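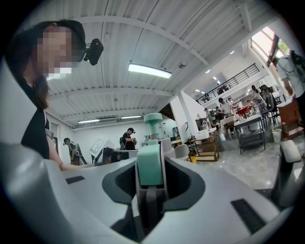
Data gathering with hand-held grippers. Two of the people wear head-mounted devices on black caps.

Hand-held grippers teach robot arm to tidy, but test was small

March 23, 2020

Researchers at Rolivham say a robot arm can learn household chores from people who do the jobs themselves with a hand-held gripper, with no robot in the room. The method, called Hitus, was set out in a paper posted online this month.

The group recorded 608 demonstrations in February and used them to train an arm on 5 tasks, among them stacking cups and closing a drawer. Eylül Toprak, who led the work, said the arm "coped well with rooms it had never met".

How many rooms? The paper lists two. Both belong to the group, and both were lit and laid out by the same staff who made the recordings. Each task was tried 14 times, too few to say much about how often the arm would fail in a real kitchen. Failed recordings were thrown out before training, and the paper does not say how many there were.

Naveed Satti, an engineer at Flindunell who was not part of the study, said the gripper was a cheap way to collect movements. "Whether the robot has learned the task or just the table is another matter," he said. "I would want to see it done in a stranger's house."

Toprak said trials outside the lab were planned but gave no date. The recordings have not been released, so other groups cannot yet check the result.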